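Wulitz bekommt seinen Unverpacktladen zurück

31. Oktober 2024

Ich hatte die Hoffnung ja schon aufgegeben. Seit der alte Laden an der Mühlgasse im Januar dichtgemacht hat, fahre ich für lose Linsen und Haferflocken mit dem Bus in die Kreisstadt, und das ist mit fünf leeren Gläsern im Rucksack wirklich kein Vergnügen (es klappert, und alle gucken). Jetzt hängt ein Zettel im Fenster der früheren Drogerie am Marktplatz in Wulitz: Hier wird wieder abgefüllt!

Hinter dem Zettel steckt Hafiz Santoso, den viele noch vom Gewürzstand auf dem Samstagsmarkt kennen. Ich habe ihn gestern zwischen Farbeimern und halb aufgebauten Regalen erwischt. Den Mietvertrag hat er seit drei Wochen in der Tasche, im Januar soll eröffnet werden. Einen genauen Tag wollte er mir nicht verraten, der Tischler ist noch nicht fertig und die Heizung macht Zicken.

Zum Start gibt es 50 Sorten: Getreide, Hülsenfrüchte, Nüsse, Nudeln, Tee und natürlich die Gewürze. Shampoo und Waschmittel kommen erst später dazu, da sucht er noch einen Lieferanten. Bezahlt wird nach Gewicht, und zwar aufs Gramm. Wer nur einen kleinen Becher voll Hirse zum Ausprobieren möchte, soll auch nur den kleinen Becher voll bezahlen. Finde ich prima - bei mir stehen nämlich noch drei angebrochene Kilotüten im Schrank, die ich mal für genau ein Rezept gekauft habe. 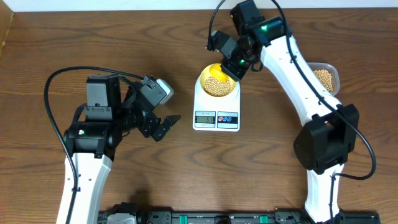
Ausgabe 26, Seite 5

Das Haus selbst ist übrigens auch einen Blick wert. Über der Tür steht die Jahreszahl 1729, und drinnen sind beim Streichen die alten Apothekerschubladen wieder zum Vorschein gekommen, die jemand irgendwann hinter einer Gipswand hat verschwinden lassen. Santoso will sie für den Tee benutzen. Ein paar klemmen noch, aber der Duft nach Kampfer ist schon mal inklusive.

Beim Thema Preise war ich ehrlich gesagt skeptisch, der alte Laden war ja nicht gerade billig. Santoso kauft deshalb gemeinsam mit zwei Läden aus der Nachbarschaft ein und holt die Ware selbst ab. Haferflocken und Reis sollen nicht mehr kosten als im Bioregal im Supermarkt. Bei den Nüssen wollte er nichts versprechen.

Eigene Gläser und Dosen dürfen alle mitbringen, sie werden an der Tür leer gewogen und beschriftet. Wer zu Hause zu viele davon hat, kann sie schon jetzt sauber gespült abgeben, samstagvormittags durch den Hintereingang im Hof. Ich bringe meine Gurkengläser gleich diese Woche vorbei!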